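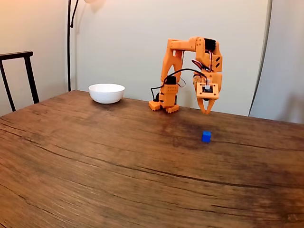 Figure 4. Orange robotic arm with a two-fingered gripper, standing on a wooden tabletop.

4. How much can the visitor limits be trusted?

4.1 Where the limits came from

Both caves in this study are run under a daily visitor limit, and in both the limit is presented to the public as a scientific result. We have doubts about that. The Korkness limit of up to 200 people a day first appears in a management plan by Leclerc, who took it from an earlier report by Carrier. Carrier's report does contain the number, but as a description of how many people the path could handle before tour groups began to meet at the lower stairs. It says nothing on carbon dioxide, air temperature or the state of the formations. Somewhere between the two documents a statement on crowding became a statement on cave health.

The Nuramell limit has a better pedigree, at least on paper. It rests on the Hämmerli method, in which the time a chamber takes to return to its resting carbon dioxide level after a tour is used to set the gap between tours. The method is reasonable for small chambers with steady airflow. Nuramell has neither. Its main hall connects to the surface through at least two openings, and the direction of airflow in the entrance passage reverses between winter and summer. A recovery time measured in January cannot simply be carried over to the busy months, and yet the plan does so without comment.

4.2 What the loggers recorded

We reviewed the records kept by Sandhu and Charbonneau for both sites. Air readings were taken at intervals of 10 minutes, which is frequent enough to follow a single tour. The trouble lies in where the instruments were placed. At Korkness the only working carbon dioxide logger hung on the handrail 60 meters from the entrance, at a spot where guides stop to talk. People standing beside it for part of every tour would push the readings up whatever the rest of the chamber was doing. The peaks are real, but they may describe breath near a handrail and little else. Moving the same logger to the far wall would have been cheap and would have settled the matter.

At Nuramell the instruments were better spread out. There the weak point is the baseline. The plan compares open days with a closed period of 10 days, and the closure fell during a spell of heavy rain. Water seeping through soil carries dissolved carbon dioxide into a cave and releases some of it there, so a wet closed period can show high readings with no visitors at all. Using that period as the resting state makes the effect of tours look smaller than it may be. Dogbe raised this point in a review of the plan dated 18 February 2021, and we have found no reply to it.

4.3 Damage to formations

Claims about damage are harder still to check. The Korkness plan reports that "dulling" of the stalagmites beside the path has slowed under the limit. Dulling is never defined. The supporting evidence is a set of photographs taken with different lights from different positions, and the plan does not say who compared them or whether that person knew which were the older ones. Dust, lint and lamp algae can all change the look of calcite, and each calls for its own remedy. A visitor limit might reduce lint. It would do very little against algae if the lamps are left on between tours, as the operating log suggests they were.

We also take issue with the often repeated comparison to Mivunov, a cave closed to the public and treated in both plans as an untouched control. Mivunov lies under forest, while the other two lie under grazed pasture. Differences in drip water chemistry between them could come from the soil alone. The comparison might be rescued with data from before the show caves opened, but none are known to us.

4.4 What can be said

None of this shows that the limits are wrong. They may be too high, too low or about right. Our objection is to the confidence with which they are stated, and to their use in support of the proposed second path at Korkness, where the argument runs that a cave within its limit must have room to spare. The existing records cannot carry that argument. Before the path is considered further, we would want a closed period in dry weather, loggers set well away from stopping points, and a written definition of dulling agreed on before any new photographs are compared. The seasonal reversal of airflow at Nuramell should be dealt with separately, and is taken up in Section 5.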